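Staff liaison meeting, Praltetmont site kitchens. Held in the upstairs dining room, March, 2.30 pm, after lunch service.

**Present:** site manager (chair), head cook, day shift rep, evening shift rep, stores lead, Samran Kongkaew, one person from Vetis for items 2 to 4. Minutes by the day shift rep.

**Apologies:** HR, for the second meeting running.

## 1. Minutes of the last meeting

Agreed, with one change. The evening shift rep did not "welcome" the Trurka trial. She said she would wait and see. The minutes should say that.

Matters arising:

- The dishwasher door has been mended.
- Lockers: no news from the landlord.
- The written statement on jobs that was promised before this meeting has not arrived. The chair said it is in draft. The day shift rep asked for it to be noted that it was in draft last time too.

## 2. Trurka: where things stand

Vetis gave an update. Trurka is the name for the whole package: the two-armed machine, the software that runs it and the simulated kitchen it is being trained in. The plan is still for it to take on "reset work" at the tea stations, meaning clearing the worktop between services, putting things away in drawers and setting small appliances back in their places. It is not meant to cook or to handle knives. Vetis said there was no plan for it to do so. The head cook asked for the words "no plan" to be replaced by "will not". Vetis will take that back.

All the work so far has been done in simulation. There is no machine on site and there will not be one until this meeting has seen the risk assessment.

Vetis went through the layout it is working with: a speckled worktop, a toaster, a plant in a pot, a wooden unit with a drawer and a few loose items that get changed over. The hands start apart and the task is given in words.
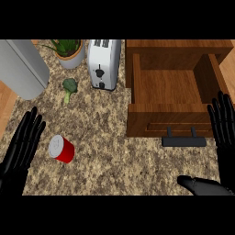

*Simulated worktop, drawer open. Left hand by the red can, right hand in front of the drawer.*

The stores lead said it was a very tidy worktop. Ours after breakfast has wet cloths on it, a tray of somebody's half-eaten toast, spilt sugar and usually a phone. Vetis agreed that clutter is "on the list". The stores lead asked where on the list. Vetis did not know and will find out.

The evening shift rep asked what happens when the drawer is already full. In the picture it is empty. At the tea stations it never is, as every drawer has tea towels jammed in it and half of them stick. Vetis said the drawers in the simulation can be made stiffer and can be filled. This has been done for some runs. The evening shift rep asked whether it had been done for the runs in the report. Vetis said not for all of them.

**Action:** Vetis to say in writing which runs used a full or a stiff drawer.

## 3. The report

A summary was sent round before the meeting. The day shift rep said most people had not had time to read it, having been on shift.

Main points as given by Vetis:

- 3,000 simulated runs of the reset task.
- 1,795 of these counted as finished.
- The rest were stopped, ran out of time or ended with something dropped.

Vetis described this as encouraging at this stage. The head cook said that if one of her staff finished the job that often she would be having a word. Vetis pointed out that failed runs are how the system learns and that the figure covers early runs as well as later ones. The head cook asked for the later ones on their own. They are not split out in the report.

There was a long exchange over what "finished" means. For Vetis it means the item is in its target place and the hands are clear of it. It does not cover whether the worktop is clean, whether a lid has come off or whether the thing that was moved should have gone in the bin. The day shift rep said that wiping down is most of the job and takes most of the time, and that a machine which puts a can away and leaves the ring it was standing in has made work for whoever comes next. The chair said this was a fair point but that we should be careful not to judge the trial by work it was never given. The day shift rep replied that the business case does just that. It lists the whole of reset work as hours saved, wiping down included.

The chair had not noticed this and will check.

**Action:** chair to go back to the business case and take out any task that Trurka is not being trained to do. New version to come here before it goes to anyone else.

The chair also asked for the trial to be kept in proportion. The site serves 672 lunches a day and staff are stretched. Two people have been lost from the tea stations since the autumn and not replaced. The evening shift rep said the obvious way to deal with not having replaced them would be to replace them. The chair said recruitment was frozen. The evening shift rep asked how there could be money for this and none for that. The chair said they were different budgets. This answer was not well received - several people spoke at once and it was not possible to minute it all.

## 4. Working next to it

Vetis then turned to how the arms share the space. At Cairns, the company's other kitchen, staff were told they could work at one end of a station while the machine worked at the other. The same is proposed here. One arm works at the toaster end and the other at the drawer end, and the reach of each is worked out from there.

The head cook wanted to know how much room is left for a person. Vetis said the middle is kept open for the arms to cross. So no room, the head cook said. Vetis said the station would be marked with floor tape and staff would use the next one along. There are mornings when there is no next one along, and the stores lead offered to show Vetis one of those mornings. Vetis accepted.

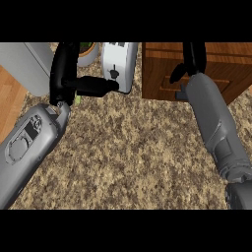 Samran Kongkaew wondered who would be expected to stand by in the first weeks, whether that person would come out of the shift numbers, and whether they would be paid at the higher rate that goes with minding equipment. The freezer alarm had been added to people's duties on the same terms, "just keep an eye on it", and it had never been taken off again.

The chair said a minder would be needed for the first part of the trial and would be drawn from existing staff. No decision had been taken on the rate. Samran Kongkaew asked that nobody be put down as a minder until there is one. Agreed.

Other points raised under this item:

- **Stop button.** Staff want one at each end of the station and within reach of the shortest person on shift. Vetis had planned for one on the base. Vetis will price the change.
- **Hot things.** The toaster in the simulation is never on, so far as Vetis could say. The head cook wants it written down that the machine is not to go near an appliance that has been in use until a person has said it may. Vetis thought this could be done with a setting. The head cook would like to see the setting.
- **Food.** The day shift rep asked whether broccoli and other loose food would be handled by the same hands that move cans and open drawers. Vetis said covers can be changed between tasks. By whom? By staff. Noted that this is another job.
- **Blame.** If something is broken or goes missing while the machine is working, the person on shift is not to be asked to sign for it. The chair agreed in principle. The evening shift rep asked for it without "in principle". The chair said yes.
- **Recording.** The machine has cameras. Vetis said images would be kept for training and nothing else. Staff reps asked who decides that, how long they are kept and whether supervisors can ask to see them. There was a policy at Cairns but the Vetis representative had not brought it.

**Action:** Vetis to send the Cairns recording policy. Until staff have read it, nothing with a camera comes into the kitchens.

Vetis left at this point.

## 5. What staff want from the trial

Short discussion without Vetis. Views were mixed, and the minutes should show that. The stores lead would be glad of something that could do the late reset, when there is one person left in the building and the bus has gone. The evening shift rep said that the late reset is the only quiet half hour she gets and that what wears people out is the lifting, which Trurka does not do. The head cook has seen a potato peeler, a booking screen and a "smart" fridge come through in her time, and the fridge is now used for coats. She is not against it. She wants to see it open our drawers, with our towels in them, on a bad day.

The day shift rep said that reset work is how new starters learn where everything lives and get their first hours. If it goes, it is not clear what they would start on. The chair had no answer to this and asked for ideas.

It was agreed that the reps would not sign up to the next stage today. They will look at it again when the following are in hand:

1. the statement on jobs, signed
2. the later runs split out from the earlier ones
3. the corrected business case
4. the rate for minding

The chair said this might hold up the start. The reps were content with that.

## 6. Any other business

Hand cream in the staff toilets has run out again. Stores to order.

The evening rota for Easter is up. Swaps to the head cook in writing, no more notes left on the bread slicer.

Samran Kongkaew asked if these meetings could be moved so that the evening shift does not have to come in early and unpaid. The chair will look at a later start or paying the time.

Meeting closed 4.10 pm. Next meeting to be fixed once the papers listed under item 5 have been sent round.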